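Asunto: Re: [compras-taller] Presupuesto pinzas de mano, segunda vuelta
De: Maxence Aubert
Para: lista compras-taller
Hora: 18:40

Hola a todos, contesto deprisa que cierro el ordenador en nada. Pego primero lo de Deepak porque varios me habéis dicho que no os llegó, y voy respondiendo debajo.

El mensaje de Deepak Mathur, a las 11:15:

> Buenas. Tengo que mandar a Wirkcombe la previsión de equipo antes de que acabe noviembre y sigo sin una lista cerrada. Lo que tengo hoy es esto:
>
> - pinzas de mano, no sé cuántas
> - "dedos de repuesto" (¿cuántos?, ¿de qué?, ¿a quién se los compramos?)
> - una mesa, o dos, según a quién pregunte
> - ropa
>
> Con eso no puedo pedir nada. Me dicen que el tope para esta fase es 2.000 euros sin contar el brazo, que va por otra partida y que no se toca hasta el año que viene. Necesito saber qué es imprescindible y qué puede esperar. Y por favor, alguien que me explique por qué doblar camisas necesita consumibles.
>
> Chutima me comenta que Fisent nos haría precio si pedimos todo junto. Huang es más barato en las piezas sueltas pero cobra el porte aparte. No tengo preferencia, sólo quiero un número.
>
> Deepak

Vale. Por partes y sin orden.

Lo de los consumibles primero, que es lo que más se discute. Los dedos se gastan. No es que se rompan (alguno también), es que la cara que agarra pierde relieve y entonces la tela patina, y quien está trabajando aprieta más para compensar, y acabamos con una tanda que no vale. Con objetos rígidos ni te enteras. Con tela sí. Y con las camisas se usan dos pinzas a la vez: una tiene la manga sujeta y tirante y con la otra vas a por el bajo. O sea que se desgastan por parejas y hay que contar el doble de lo que puso Chun-hung en su hoja, que calculaba una sola pinza por puesto. 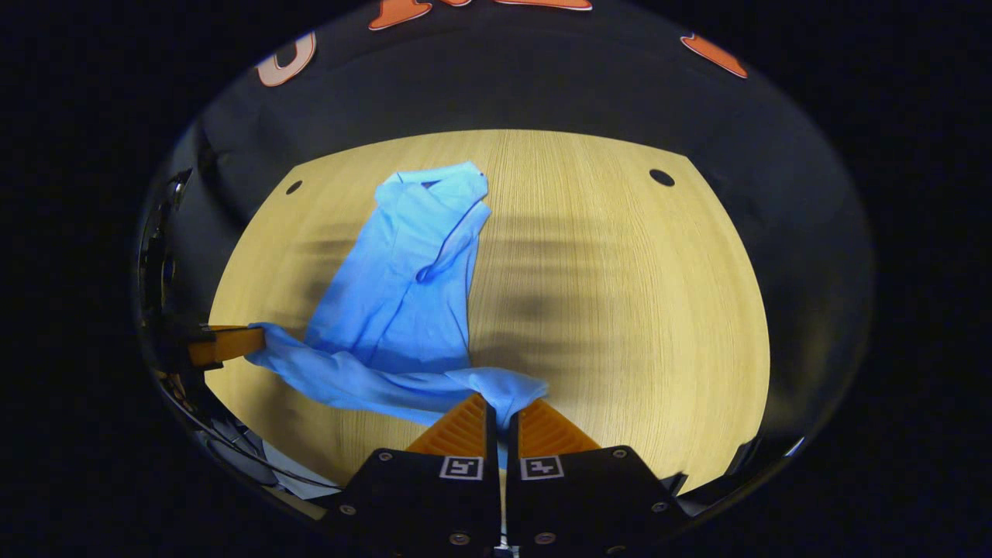

PINZAS Y DEDOS

Lo que pido:

- 2 pinzas completas más. No cuatro. Con cuatro montamos otro puesto y no tenemos gente para otro puesto.
- 48 dedos de repuesto, mezclados, izquierdo y derecho a partes iguales.
- Tornillería de recambio. Una bolsa. Que nos la incluyan, y si no la incluyen la compro yo en la ferretería y paso el tique.
- Marcadores impresos para las carcasas. Esto es coste cero si nos los hacemos aquí, pero hay que imprimirlos bien, en mate, y a su tamaño exacto. Pao-chu tiene el archivo. El que hay en la carpeta compartida es el viejo, no lo uséis.

El pack de Fisent sale a 429 por pinza, dedos de serie incluidos, iva aparte. Los repuestos no los tengo cerrados, me los pasan mañana. Huang me da mejor precio en el dedo suelto pero no me confirma plazo, y sin plazo no me comprometo. Si Huang contesta antes de que Deepak mande la hoja, lo cambiamos y ya está. Si no, todo a Fisent.

Pregunta que me hizo Chutima Panyasiri por teléfono: si se pueden imprimir los dedos en casa. Se puede. Lo probamos con un filamento flexible de Mutarwood y el primer juego aguantó poco, el segundo algo mejor. Pero las horas de impresora también las paga alguien y ahora mismo la impresora está con lo otro hasta fin de mes. Yo lo dejaría para la fase siguiente. Queda apuntado.

MESA Y PUESTO

Aquí es donde yo recortaría. Chun-hung Yuen pide mesa nueva con patas regulables y focos. Los focos los entiendo. La mesa no la veo: el tablero que tenemos es firme, tiene buen tamaño para una camisa extendida y lo único que le falla es la altura para quien es alto. Unos tacos y listo. Si más adelante viene el brazo ya veremos anclajes, porque eso sí que condiciona y no quiero comprar ahora una mesa que luego haya que agujerear por donde no toca.

Sobre la luz: las sombras en la mesa son un problema pequeño pero real, sobre todo cuando se trabaja con dos pinzas y además te inclinas encima. Dos paneles difusos, de los baratos, uno a cada lado. Si no caben en el tope, se quedan fuera ellos antes que los dedos. Quiero que quede claro el orden: dedos, pinzas, luz, lo demás.

Del fondo me preguntó Deepak aparte si hacía falta presupuestar algo, porque en la hoja de Chun-hung venía una línea de "paneles separadores" que se comía un buen pico.

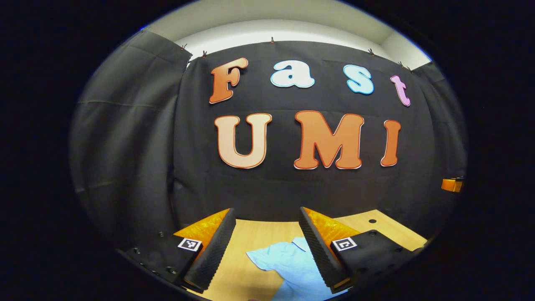
La línea de separadores la quito entera. Un separador rígido ocupa sitio, pesa, y cada vez que movemos el puesto hay que buscar a dos personas para cargarlo. Con tela negra colgada de unas pinzas por el borde de arriba nos apañamos perfectamente, y las letras grandes de "Fast UMI" van puestas encima, así que rotulación tampoco hay que pedir. Como mucho metería un corte de tela de repuesto y una caja de clips, que no llega ni a línea propia, lo pongo en varios. Si Wirkcombe quiere otra cosa para las visitas que lo pague Wirkcombe.

ROPA

Esto lo lleva Pao-chu Hsiao y le copio lo que me dijo: camisas de manga larga, tallas distintas, colores lisos para empezar y luego estampados. De segunda mano. Nuevas y de paquete no, vienen con apresto y se quedan tiesas, no se comportan como la ropa de una casa. Necesita también alguna en oscuro, que sobre la madera se ve de sobra pero que nos falta variedad. Pao-chu, pásale tú a Deepak la cifra que yo no la tengo, y por favor en la misma hoja y no en un correo suelto que luego se pierde.

Añadiría una plancha de vapor. No os riáis, que la última vez la trajo alguien de casa y se la tuvo que llevar.

LO QUE FALTA

- Deepak: confírmame si los 2.000 son con iva o sin. Cambia bastante la cosa.
- Chutima: plazo de Fisent por escrito, no de palabra.
- Chun-hung: rehacer la hoja con dos pinzas por puesto y sin separadores. Deja la mesa en una pestaña aparte, por si sobra.
- Pao-chu: cifra de la ropa y el archivo bueno de los marcadores.
- Yo: insistirle a Huang, y preguntar en Mutarwood si hacen descuento por volumen aunque no vayamos a comprar todavia.

Una cosa más sobre garantías, que se me olvidaba. Los dedos no los cubre nadie, ni Fisent ni Huang, los consideran desgaste. La carcasa sí, pero si la hemos abierto nosotros hay discusión. Así que quien cambie dedos que lo apunte en el cuaderno, con el puesto y la hora. Ahora mismo hay páginas enteras en blanco y no sé ni qué juego lleva cada pinza, y sin eso mi cuenta de repuestos es a ojo, lo reconozco. Para la próxima previsión me gustaria tener un dato decente.

Si alguien está en contra de quitar la mesa que lo diga mañana antes de las 12:00. Después mando la lista tal cual.

Maxence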